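M. Åberg, Okero Laboratory for Household Manipulation
February

4. Collecting Two-Handed Demonstrations on Soft Surfaces

Most published work on garment handling begins with a single item on a flat, rigid table of one color. Under those conditions, the outline of the cloth is easy to find and the surface under it does not move when a gripper presses down. Homes offer few such surfaces. Clothing is often left on beds, where the support gives way under contact and where other fabrics lie close by. The Rila collection was designed to measure how much of this difference a learned policy can absorb when it is trained only on demonstrations recorded with hand-held grippers.

The collection contains 647 demonstrations of garment pickup and folding on beds. Each was performed by one operator using 2 hand-held grippers, with a camera mounted on each tool. Operators were asked to leave the bedding as they found it and to work at their normal pace. No markers were placed on the garments or on the bed. Recordings were kept whether or not the fold was completed, and unfinished attempts were labeled as such during review.

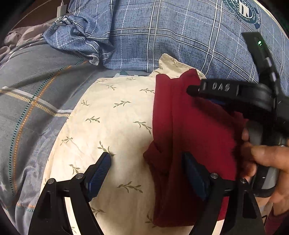
Figure 3. View from one gripper camera during a garment task on a bed, with the second hand-held gripper entering from the right.

Contact labels were the most difficult part of the annotation. On a table, a closing gripper that stops early has nearly always caught the garment. On a bed, the same reading may come from the garment, the pillow, a fold of the blanket, or two of these together. We therefore labeled each finger separately and recorded the material nearest to its pad. In Figure 3, the left pad rests against the cream pillow while the right pad is against the dark red garment, so the two fingers of one tool receive different labels. A single label for the whole gripper would have hidden this condition, and in our first round of annotation it did so often enough that the round was discarded.

We trained two versions of the Divska policy on the same recordings. The first received one contact label per gripper, and the second received one per finger. All other settings were held fixed. Each version was then tested in 100 trials divided equally among 4 beds that did not appear in training. The version with separate finger labels closed on bedding less often and was more likely to release and try again after a poor grasp. It was also slower. Much of the added time was spent near garment edges, where the policy made small corrections before closing.

The benefit was not uniform. Thick blankets remained a problem for both versions - their folds can resemble the edge of a garment when viewed from close range. Performance also fell when the second gripper blocked a large part of the view. Joining the two camera streams before predicting contact reduced this effect, although it did not remove it. We return to the placement of the cameras in Section 6, and the labeling instructions given to annotators are included in the appendix.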